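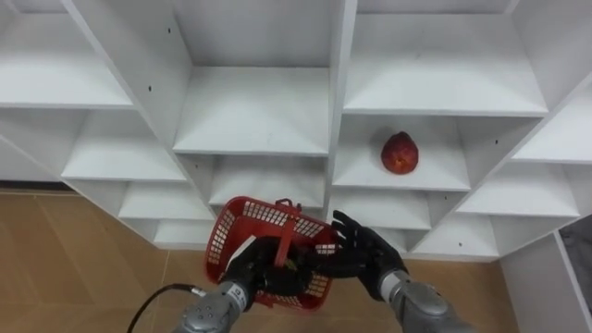

La estantería blanca, todavía casi sin nada.

Foro Casa y Orden > Cocina y despensa
Tema: Estantería de cubos para guardar la fruta

junhao_bai
Buenas. Abro hilo porque en casa no nos ponemos de acuerdo. Tenemos una estantería blanca de cubos, modelo Stallden, que compramos de segunda mano por 70 euros para el pasillo y ha acabado en la cocina. Mide 152 cm de alto. Mi idea es usarla para la fruta, cada clase en su hueco, y dejar el frutero solo para lo que se come en el día. Mi hermana dice que es desperdiciar sitio y que ahí van los platos. ¿Alguien guarda la fruta así?

marisa_odon
Yo la tuve así dos años. Funciona si los cubos no son muy hondos. Si lo son, lo del fondo no lo ves y te acuerdas cuando huele. En la foto la roja ya está tirando hacia el fondo, yo la pondría delante.

Pravesh Du Plessis
No lo recomiendo. El tablero blanco se mancha con nada, sobre todo con fruta blanda. Un caqui olvidado una semana en octubre me dejó un cerco que no salió ni con bicarbonato. Fruta en cesta o en cajón ventilado y la estantería para botes.

marisa_odon
Pravesh, eso se arregla con un salvamanteles debajo. O con papel de horno, que se cambia cuando haga falta.

Pravesh Du Plessis
Se arregla si lo cambias. En mi casa no lo cambiaba nadie.

tecla70
Pregunta para junhao: ¿los agujeritos de los laterales son para mover las baldas? Si es así puedes bajar alguna y hacer huecos más bajos para la fruta. En la mía los soportes eran de 5 mm y los encontré sueltos en la ferretería.

junhao_bai
Son para los soportes, sí, pero no he medido el diámetro. Lo miro y os digo.

Mientras, he seguido probando por mi cuenta. He puesto una pera en un hueco y un mangostán en el de al lado, para ver si de verdad se encuentran las cosas de un vistazo.

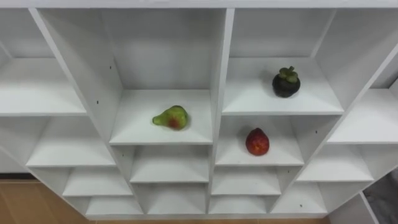
Con tan poca cantidad queda ordenado, eso no lo discuto con nadie. Mi duda es qué pasa cuando vuelves del mercado con tres bolsas. No sé si acabaría todo mezclado en los huecos de arriba por no agacharme.

marisa_odon
Lo de agacharse es verdad. Abajo yo tenía patatas y cebollas, en cubos separados — juntas se estropean antes. La fruta, a la altura de la mano.

loma_verde
Discrepo un poco con todos. El problema no lo veo en la mancha ni en la altura. Manzanas y plátanos en huecos contiguos maduran más deprisa, y una estantería abierta no los separa gran cosa. Yo pondría las manzanas en un extremo y los plátanos en el otro.

Pravesh Du Plessis
De acuerdo con loma_verde. Y que no le dé el sol. Yo tenía una Clorkley pegada a la ventana y las peras duraban la mitad.

tecla70
Tampoco exageremos. Si compráis para tres o cuatro días, da igual dónde la pongáis.

junhao_bai
Compramos para la semana entera. Voy a hacer esto: fruta en los huecos del medio con papel debajo, patatas abajo y los platos de mi hermana arriba. La roja la paso delante, como dice marisa. Si en un mes hay manchas, Pravesh tenía razón y lo escribo aquí.

Pravesh Du Plessis
Apuntado. Pon también qué papel usas, que el de cocina normal se pega.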